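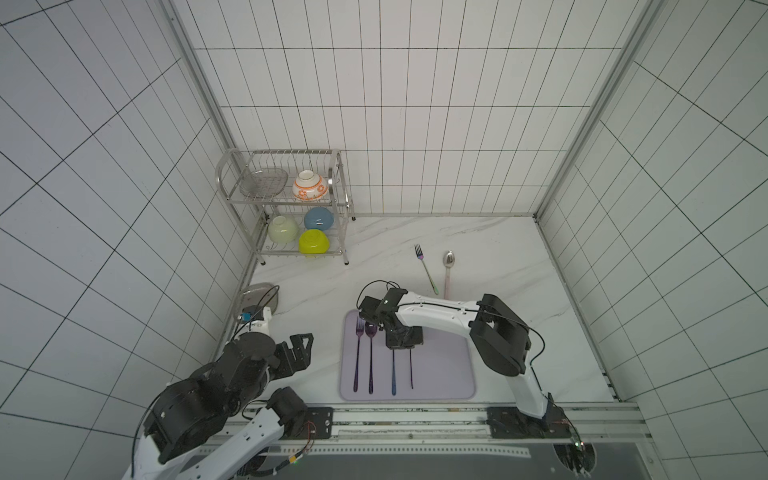 Los dos brazos sobre el tapete lila, con la rejilla de platos al fondo

¿Por qué mi política empeora cuando le añado la cámara de la muñeca?

Foro Dumo > Aprendizaje por imitación > Manipulación con dos brazos

Duarte Nogueira
publicado el 4 de septiembre de 2021

Hola a todos, a ver si alguien me echa un cable porque llevo una semana dándole vueltas y ya no veo nada claro.

Estoy entrenando una política por clonación de comportamiento para ordenar cubiertos con dos brazos. Los cubiertos tienen que acabar en el tapete, con el mango hacia el borde delantero de la encimera, y las demostraciones las he grabado por teleoperación (65 en total, todas hechas por mí, así que si hay manías en el movimiento son mías). La red recibe imágenes y posiciones articulares y saca un bloque de acciones. Nada exótico, codificador convolucional y un transformer pequeñito encima.

Mi primer modelo usaba solo la cámara fija y se portaba regular tirando a bien. Se equivocaba en el agarre fino, llegaba encima del cubierto y cerraba un pelín antes de tiempo, pero iba al sitio. Entonces pensé lo que piensa todo el mundo: le meto las cámaras de muñeca y arreglado. Pues no. Con las de muñeca el error de validación baja (¡baja mucho!) y en el robot de verdad va peor. Se queda parado en mitad del recorrido, o empieza a bajar donde no hay nada. En la última tanda con las tres vistas solo terminó bien 7 veces, y con la cámara fija sola había terminado bastantes más.

Lo que ve la muñeca en muchos momentos es esto, más o menos: 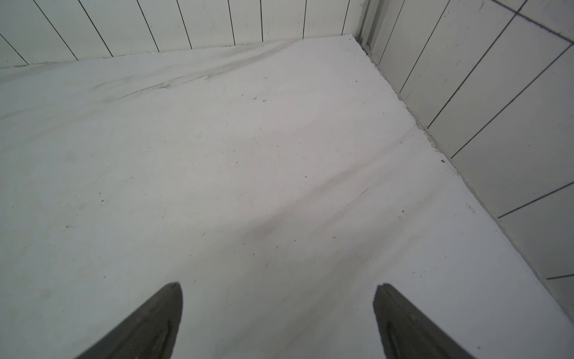

Cámara de muñeca: las puntas de la pinza, fondo blanco y ningún cubierto entre ellas

Ya sé que ahí no hay gran cosa a la que agarrarse. Suelo blanco con rayitas y motas, la pared de paneles arriba y los azulejos a la derecha. Pero yo suponía que la red aprendería a no hacerle caso a esa vista cuando no aporta, y a usarla cuando el cubierto entra en el encuadre. ¿Es mucho suponer?

Cosas que ya he probado: bajar la tasa de aprendizaje, más dropout en el transformer, entrenar el doble de pasos. Con el doble de pasos fue a peor, por cierto. El código está basado en el repositorio de Benasico con cuatro cambios míos, por si alguien lo conoce.

Gracias de antemano, y perdón por el tocho.

Pinheiro

A mí me pasaba algo parecido y era que las cámaras no iban sincronizadas. Mira las marcas de tiempo. También puede ser que te falten datos, 65 demostraciones no es mucho para tres vistas. Yo grabaría más y me dejaría de historias.

Drurkell

Lo de la sincronización compruébalo, que es gratis, pero no creo que vaya por ahí. Si estuviera desfasado lo notarías sobre todo al cerrar la pinza, y tú cuentas que se para en mitad del camino y que baja en sitios vacíos. Eso me huele a otra cosa.

Mira tu propia imagen de la muñeca. Tiene una mancha gris alargada en la parte de arriba a la izquierda, una raya muy floja tirando a rosa en medio y un punto oscuro pegado a la pared derecha. Para ti es suciedad. Para la red son puntos de referencia estupendos, porque si has grabado todo en el mismo recinto y sin mover nada, la posición de esas marcas en la imagen le dice casi exactamente dónde está la pinza, y de ahí puede sacar por qué parte de la trayectoria vas. No le hace falta mirar el cubierto para nada. En validación le sale fenomenal porque tus episodios de validación tienen las mismas marcas, y por eso te baja el error y te pones contento. Luego en el robot empieza dos centímetros desviada, las marcas no le cuadran con ningún momento que recuerde y se queda tonta.

Es sobreajuste al fondo, pero también hay algo de lo que en los artículos llaman confusión causal: la entrada que mejor predice la acción en los datos no es la que la provoca.

Lo que haría yo, en este orden:

Primero, una ablación sin reentrenar. Coges el modelo de tres vistas y en validación le cambias la imagen de muñeca por la de otro episodio, en el mismo instante relativo. Si el error casi no se mueve, la red está leyendo el momento del episodio y poco más. Si se dispara, por lo menos la está mirando. Repite lo mismo con la cámara fija. Esas dos cifras juntas ya te cuentan media película.

Segundo, aumento de datos agresivo pero SOLO en las de muñeca: recortes aleatorios, brillo, desenfoque suave y parches tapados. Los recortes son lo que más me ha ayudado a mí, con diferencia. Ojo con no voltear la imagen en horizontal, que con dos brazos la lías parda.

Tercero, apagado de vistas. En cada lote tapas una cámara entera al azar (la pones a cero o metes un vector aprendido). Así obligas a que ninguna mande siempre.

Y separa la validación por disposición de la mesa en vez de por episodio suelto. Si no haces eso, la curva te va a seguir mintiendo aunque arregles lo demás.

Una duda: ¿mueves la rejilla entre demostraciones, o se queda siempre quieta? Y otra, ¿qué tal ve la cámara fija el agarre? Porque si lo ve bien, lo mismo te puedes ahorrar las muñecas.

Duarte Nogueira

Drurkell, te debo una cerveza. O varias. Contesto por partes, que tengo resultados.

La rejilla no la había movido en ninguna demostración, ni se me había pasado por la cabeza. Las marcas de tiempo las revisé también (gracias, Pinheiro) y están bien.

Hice lo de intercambiar las imágenes de muñeca entre episodios y el error ni se inmutó. Me quedé un rato mirando la pantalla pensando que había roto el script. Luego cambié la fija y se movió un poco, tampoco una barbaridad. O sea que sí, tenía una red que se había aprendido la coreografía. 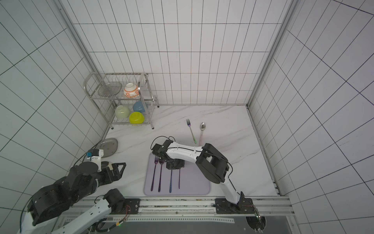 La ablación que me faltaba era la de quitar las muñecas y dejar solo la fija con los recortes, y por ahí va la respuesta a tu segunda pregunta. Mejora el recorrido, pero el agarre sigue fallando y no me extraña. Con la pinza derecha encima del tapete, el utensilio del mango azul y el finito de al lado se quedan sin extremo superior, tapados por la propia pinza, y la muñeca se come además parte de la cuchara morada. Desde la cámara fija no hay manera de saber si los dedos están bien colocados en esa zona. Así que las muñecas las necesito, lo que no podía era dárselas en bruto.

El que mejor va ahora es el de las tres vistas con recortes en las muñecas y apagado de cámaras. Ya no se para en mitad del camino. La bajada en vacío la sigue haciendo alguna vez, sobre todo con el brazo izquierdo, que tiene menos movimientos grabados que el derecho. El desenfoque lo quité porque el tenedor se volvía un borrón y no me gustaba nada cómo cerraba.

Con la probabilidad de apagar una vista he ido a ojo. Cuando la subí demasiado el brazo se movía con una pereza tremenda, como si promediara todo, y la tuve que bajar. Si alguien tiene un criterio mejor que probar y mirar, soy todo oídos.

La validación por disposiciones la tengo a medias, para eso me toca grabar otra vez cambiando de sitio la rejilla y los cubiertos sueltos. En septiembre me pongo con ello y subo las curvas a este mismo hilo. De momento marco la de Drurkell como solución.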